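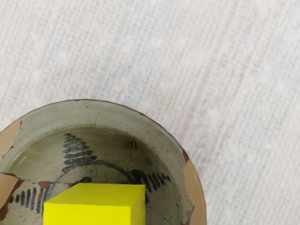 An old bowl on pale cloth.

Parnham closed the Irneck office in January and told all 30 of us to work from home. I set up in the laundry. Darcy Bélanger kept the morning call going, though by February only six people turned their cameras on.
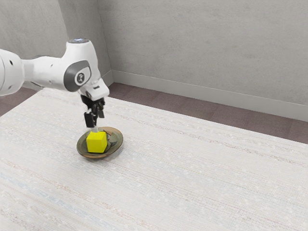
Yellow cube, round dish.

One morning he asked whether anyone missed the office. I said I missed the tram.
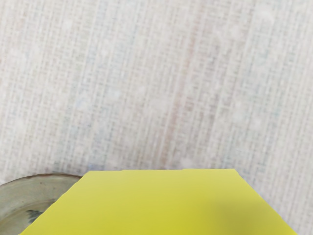

Dagim Adugna said he missed the noise, and would pay for his own desk if they'd let him back in.

Darcy wrote that down. He still had the keys — head office had forgotten to ask for them.
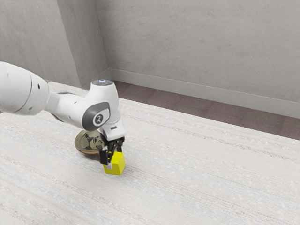
The yellow block on the rug.

At 2 o'clock he sent us both the alarm code.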